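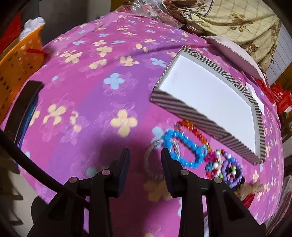
Colette Varnum

Fellimby Beads list > Archive > Storage and sorting
Filed under: necklaces, stretch bracelets, small boxes

On February 18, 2026, a list member wrote:
> I have a drawer of finished bracelets that has turned into one big
> knot. Most are stretch cord, a few are on wire. Do you sort by
> color, by size or by what they're strung on? I don't want to buy
> another cabinet. I got 30 little bags from Wolari in November and
> used four of them.

I sort by stringing first and color second. Stretch cord goes together, wire goes together, and anything with a fine chain gets its own bag before it touches the rest. The chains cause most of the knots. Two thick bracelets will slide apart if you lift one of them, but a thin chain gets in between the beads and stays there.

I spread everything out on the bed on a flowered cover. A plain towel would be better for finding dropped seed beads, and if I were restringing I would use one. For finished pieces the bed is fine. I lay them all out, the blue, the orange-red, the lavender, the mixed ones, and pull the tangles apart before anything goes in a box.

The box is shallow and open, with a striped outside and a white inside. One layer only. When I stacked them two deep I was back to a knot in a week. Wooden beads I keep away from the glass ones, on account of scratches on the finish.

As for the bags, the Wolari ones are all right for earrings. For necklaces I use the longer ones from Besham, which come 100 to a pack. Leave the clasp sticking out of the top and close the bag up to it.

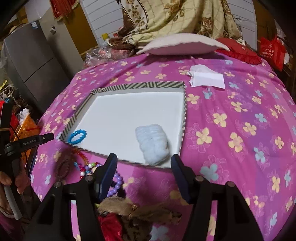 Should stretch bracelets be hung up or laid flat?

Lay them flat. The weight of the beads pulls on the cord when they hang, and the heavier ones will get loose over a few months. Hooks are fine for wire and chain.

If you do want a lid, measure the thickest bracelet first. Mine didn't close.

Colette

Last updated: two days after posting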